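April 3, 2019, tote bag, bimanual

Retrained on 80 demos with Ruxandra's relabeled handle points. Front handle hanging down is still the hard case; the policy wants to grab the rear one.
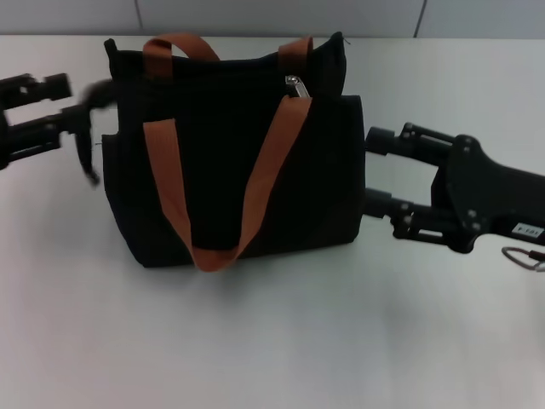

Black tote, rear handle up, front handle down. Left gripper moving, right one open at the side pocket.

Checkpoint 916: 6 trials, 2 lifts. Next, freeze the right arm until the left has closed. Ask Ruxandra Grecu for the December split.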